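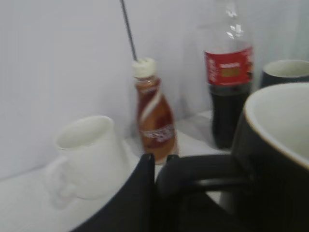
3.2 Mugs and handle clearance

Handle shape was the bit we kept coming back to. Participants in the Ridora flat study (442 table layouts, 2 sites) were asked to set out drinks things however they liked, then fetch one mug without shifting its neighbours. Large mugs with a thick curved handle, as in Figure 4, were mostly put down handle inwards -- towards the other items -- and that costs finger room.

Figure 4. Dark mug with curved black handle; white mug and small white-capped bottle behind.

Pale mugs a seperate problem. White on a white table, against a white wall, the rim is hard to pick out and people reached short. Bottles less so, the label band helps. Mrema's coding sheet scores clearance from 0 to 80, full sheet in Appendix B. Low scores cluster where a bottle stands between two mugs. No effect of mug size alone, which suprised us.

Left-handed layouts not split out yet, see Section 5.

Related items
Gallagher: Shelf depth and reach in small kitchens
Flelero cupboard survey, October round
Vundadus: Where people put the kettle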